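We spent a morning in August at the Stumura open day, going from bench to bench and asking the people who run the machines how they keep them steady and clean. A fair amount of it applies to any garage bench or kitchen worktop, so we wrote it down.

The block-stacking table drew the longest queue. Tamás Veres, who was running it, had 7 minutes for each group and spent most of them on the tabletop and very few on the arms. His view is that jobs go wrong on the surface first.

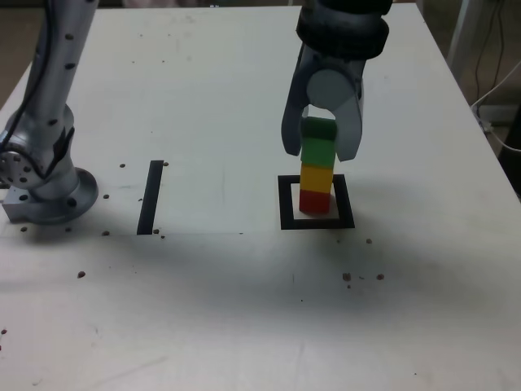

Workshop tips: the bench

Mark where things go. The stacking spot at Stumura is a square of black tape on a white top. At home, tape a square for the mixer or the drill stand and put it back there every time. Press the corners down well – they lift first.

Bolt heavy things through the top. The silver arm has a wide round base with bolts holes all round its flange. A bench vice wants the same treatment. Wood screws will work loose.

Lead cables along something solid. A cable that follows the arm doesn't snag. For a bench lamp, two or three ties along the stem are enough.

Check a stack from the side. Red, yellow and two greens on top looked fine from where I stood, but there was a slight lean to the left. The same goes for storage tins and paint pots.

Brush before you wipe. Crumbs show up well on a white top, and a wet cloth drags them about and scuffs the finish. Use a soft hand brush first, then a barely damp cloth.

For scuffs that are already there, Tamás goes over a spare board with 400 grit, then 1000, then 2000, used wet. Try it on an offcut first, and don't do it on anything laminated.

Next month: the Golloler knife rack, and getting tape glue off a worktop.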